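Fixing a Gripper That Closes Late After a Long Session

By Canan Erdem

If you have been using a hand-held gripper for sorting small things, sooner or later you will squeeze the trigger and feel the fingers lag behind your hand. It happened to me on my Okon unit last December, in the middle of a job with 379 grasps in it, and I lost a good afternoon blaming the software before I looked at the hardware (I still feel a bit silly about that). The log showed error 3303, finger position mismatch, over and over.

Before you touch anything, switch the unit off and unplug the battery. The fingers can snap shut when power comes back, and they pinch harder than you'd think!

Now open and close the fingers slowly by hand. You are feeling for a gritty spot, usually near the end of the travel. On mine it was on the left linkage, where blanket lint had wound itself around the pivot under the cap. Soft fabric makes a lovely work surface, but it does shed, and the pivots sit low enough to pick up every strand.

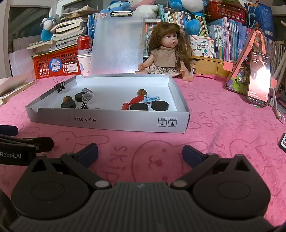 Can a sticky pivot throw off the position reading too?

It can, and quite badly. The sensor reads the motor side, so when one linkage drags, the log says the fingers are somewhere they haven't reached yet. Clean the pivots first and recalibrate second, or you'll be saving the fault into your settings.

Back to the bench, then. Loosen each pivot cap with the small driver from the Gostik kit, and lift the lint out with tweezers. Wipe the pin with a dry cloth and add one small drop of light oil. Please don't spray anything in there; I tried that once and the oil crept onto a finger pad, and I was dropping things for days.

Put the caps back until they are just snug, then back them off a hair. Too tight feels exactly like the fault you started with.

Plug the battery in with your fingers well clear, run the calibration from the Hatmont menu, and do 40 slow open-and-close cycles with nothing in the grip. If 3303 comes back during those, swap the linkage and send the old one in for repair. Mine ran clean, and I now check the pivots after every 45 minutes of work on fabric.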